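Search this site Go

Participants wanted, tabletop tidying sessions, Wornton

2 places left for October. Seated work at a cloth-covered table, small household things, flowers and fruit. No experience needed, we show you evrything. 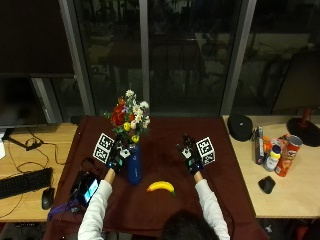

What you'd be doing

Picking up, placing, arranging. Bottle, banana, bunch of flowers, all on the maroon cloth. Then again. Sessions run 60 minutes, short break after.

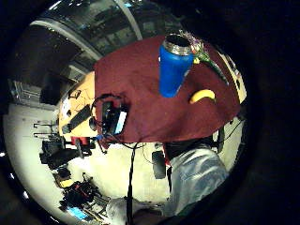
Who can apply

Anyone 18+ who can sit and reach comfortably. Long sleeves fine. Travel paid from Pultden or Lodhi. Please dont bring food in.

To apply: name, phone, free afternoons. Quote ref 3108.

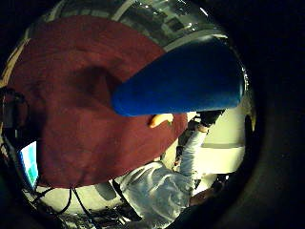
At the table, Wornton.

Last updated: October
Contact | © Rundemine | Back to top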